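4.2 Changes to the working day at the Ranevden site

The packing hall at Ranevden handles household goods for small retailers. Before the Clirken cell was brought in, each bottle was lifted from its tote by hand, turned so that the label could be read, and placed in the outgoing carton. Staff on the picking line described this as the most tiring part of the shift, particularly where filled containers had to be gripped from the side. The cell now carries out the lifting, and the two operators assigned to it deal with exceptions, damaged labels and cartons that fail the weight check (Figure 2).

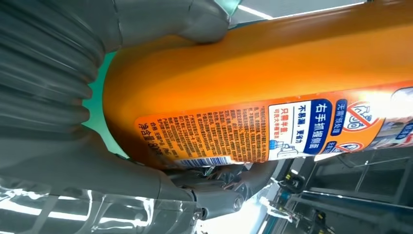

Figure 2. Gray robotic gripper holding an orange bottle with a printed net content of 800 g.

The operators did not regard the new arrangement as a simple lightening of the load. Of the 71 exceptions entered in the shift log during July, most concerned items that had been put into the tote at an angle the system would not accept. Clearing such a stop takes little strength, but it requires the operator to remain attentive through long periods in which no action is needed. Several respondents said that they went home less sore and more restless.

Responsibility for faults was also less clear than before. Under the earlier system a mispacked carton was traced to a named packer. Under the present one it may be traced to the operator, to the supplier's settings or to the person who filled the tote, and the site had no written rule on the matter at the time of our visits. Similar uncertainty was reported by Sproģis in her interviews at the Siliņa depot, where a rota between manual and supervised work was later agreed with staff.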